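Comparing two parallel grippers on a two-arm bench

This page sets out the procedure we use to compare parallel grippers on a pair of table-mounted tasks. It was written for the Trava gripper and the Kirkegaard gripper, both run from the Drasinero controller, but the steps apply to any electric parallel gripper that reports finger position and motor current. It assumes that the arms are already calibrated and that you can drive both of them from one program.

Published grip force and stroke are of limited use for choosing a gripper for household objects. Most failures on such objects come from the approach, from the shape of the fingertips, or from the wall of the object giving way under a force that is well within specification. The test below is meant to bring out those differences.

What you need

- Two arms with the same wrist flange
- One pair of each gripper to be compared
- A controller that can log finger position, motor current and wrist pose at the same time stamp
- A head camera with a clear view of the space between the grippers
- A mat for the tabletop, darker than the objects
- A set of thin-walled containers, soft packets and loose waste
- A kitchen scale

Step 1. Mount and zero the grippers

Fit the same model to both arms. Do not mix models in one run, as the closing speeds differ and the two-handed grasps will pull to one side. Tighten the flange screws in a cross pattern, connect the cable, and leave a loop at the wrist long enough for a full turn of the last joint. Move the wrist slowly through its range by hand and watch the loop. If it goes tight at any point, add length before going on.

Close the fingers fully with nothing between them and store this as zero. Open them fully and store the stroke. Repeat after the grippers have been cycled for ten minutes. On the Kirkegaard the zero moves slightly as the gearbox warms, and a zero taken from cold will make every later reading a little wide. The Trava does not need the second pass, but do it anyway so that the two logs have the same layout.

Step 2. Set the current limit

Finger force is set through the motor current limit. The number in the controller is not a force and does not carry over from one gripper to another. Place the kitchen scale on its side against a block, close one finger on it, and raise the limit until the scale reads 400 grams. Write down the limit for each gripper. All thin-walled objects are run at this setting.

Do not use the automatic force mode in Drasinero for this test. It raises the limit when it detects slip, and the result then says more about the slip detector than about the fingers.

Step 3. Match the closing speed

Set both models to the closing speed of the slower one. In our case this is the Trava. A fast finger will knock a light container out of place before the opposite finger has made contact, and the log will show this as a missed grasp when the cause is only speed. A second set of runs at full speed can be made later if cycle time matters to you.

Step 4. Lay out the table

Put the mat down first and square it to the front edge of the table. The mat gives the camera an even background and stops light objects from sliding. Objects may overlap its edge, and it is useful if one or two do, as the change in height is enough to tip a careless grasp.

Use a mixed layout. A bare table with one object in the middle gives high success figures for any gripper and tells you very little. Include loose waste, a bowl, a container that can be seen through, and some items which stay put and have to be avoided. Lamps and tissue boxes serve well for this. Take a note of the lamp angle. Clear plastic under a direct lamp gives bright spots that the depth camera reads as holes.

Step 5. Run the two-handed container task

The container is taken from both sides at once. Bring both grippers to a hover above the table edge, then move them in until the fingers are level with the container walls. Stop there and check the heights against each other before closing. A difference that looks harmless at the hover will twist a thin container once both sides are held.

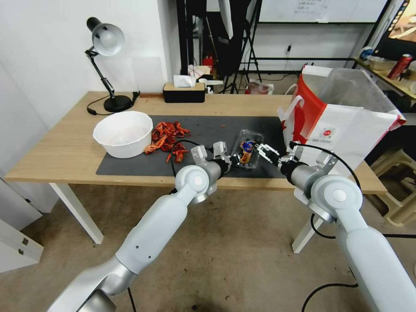

Container task, two-sided approach. Left gripper open at the container, shells on the mat to the left, bowl half off its edge.

Close the right gripper first to the stored current limit, hold, then close the left. Closing both together gives a neater motion but makes the logs hard to read, as each finger pair pushes against the other and the current rises on both sides before there is a true grasp.

Lift by the height of the container, hold for five seconds, and lower. Score the attempt as follows:

2 – lifted level, held, set down without visible change to the walls
1 – lifted and held, but tilted or dented
0 – dropped, missed or stopped by the controller

Step 6. Run the loose waste task

Use one arm only. Shells are a good test material because no two pieces present the same edge, and they catch on flat fingertips. Pick from the pile and release over the bowl. Score by weight moved per attempt. Wipe the fingertips between runs and before changing models, or the second gripper will be tested on a different surface from the first.

Flat pads pick up more per attempt but drop more on the way. Narrow tips take one piece at a time and rarely drop it. Decide which matters for your use before reading the totals.

Step 7. Read the logs

Our logs hold 3,672 attempts, recorded at the Coltmont bench. Before comparing scores, remove every attempt in which the controller stopped for a reason other than the gripper, such as a joint limit or a lost camera image. Then plot finger position against current for each grasp. A stiff object gives a steep rise. A container wall that is giving way shows as a rise, a short flat section, and a second rise – if you see the flat section, the limit is too high for that object whatever the score says.

The Trava scored higher on the container task and the Kirkegaard on the loose waste. The gap on the container task was mostly due to finger width. When we fitted the Trava pads to the Kirkegaard with an adapter plate, most of it closed. Try a change of pads before you change the gripper.

Check the pads for wear every 1,000 cycles and replace them in pairs.

Related pages
Cable routing for wrist-mounted tools
Depth cameras and clear plastic
Drasinero controller: reading motor current
Making adapter plates for gripper pads
Head camera placement for two-arm benches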